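3. Where the small stuff goes

When I started this project I thought I was studying clutter. I had my notebooks, my coding sheet, and a nice tidy theory about people who own too many things. Then I spent a winter reading what people in Astirville and Ondness wrote about their own homes, and I ended up with a paper about surfaces instead (the tops of things, mostly – dressers, shelves, the lids of washing machines).

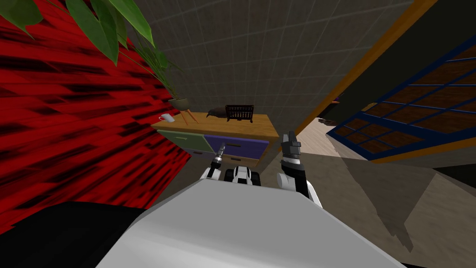 Figure 2. A cabinet with two drawers and several objects on its top.

So let me back up and say what I mean by a "landing surface." I use the term for any flat spot in a home where things get put down without a decision. A kitchen table can be one, but only part of the time, and that's what makes it so annoying to code. People clear it for dinner and the pile moves somewhere else. A cabinet top by the wall doesn't get cleared for anything, and so the pile there gets old. Several of the diaries had mail on the same shelf from first page to last, and the writers mentioned it every few weeks with real guilt!

The diaries come from 354 households, split between the two towns. Each household got a blank booklet in November and was asked to write a line or two whenever somebody put something down and later had to look for it. That gave me 2,567 usable entries. I threw out the ones that were only grocery lists (there were plenty, and I enjoyed them) and the ones I couldn't read. I kept entries written by kids, even though Chiu, the archive that holds the booklets, files those separately. A nine-year-old who writes "shoe is gone again, it was on the stairs" is telling me just what I want to know.

I coded each entry twice, a month apart, and compared my answers. The first pass was a mess. I had given "drawer" its own category, and I'd put "in the drawer" and "on top of the drawers" both under it, which made the whole category useless. In the second pass I split them. It changed the results more than anything else I did, and I'd ask anybody who wants to reuse the Ekonum coding sheet to start from the revised version.

3.1 Open tops and closed drawers

Once the split was made, the two groups read very differently. Entries about tops are short and a bit cross. The keys were on the shelf, the keys were under the newspaper on the shelf, who moved the newspaper. Entries about drawers are longer and they tell stories. People open a drawer looking for tape and find a birthday card, a dead watch, the spare key they paid to replace last spring. Nearly every long entry in the collection starts with somebody opening a drawer for something else.

I don't want to make too much of that. A closed drawer hides its contents, so of course there's more to be surprised by. But I do think the earlier writing on household storage (mine included, sorry to say) has treated drawers and tops as one piece of furniture with one job. The diarists don't. They talk about the top as shared and the drawer as belonging to someone, even when the drawer is in the hallway and everybody uses it. "Her drawer" turns up again and again in the Ondness booklets. "Her shelf top" never does.

The Astirville booklets are a little different, and I think it's down to the housing. The apartments there are older and smaller, and a lot of them have one storage piece doing the work of three. In those homes the labels get very exact – left drawer for bills, right drawer for batteries and string. I come back to labels in section 4, along with the washing machine lids.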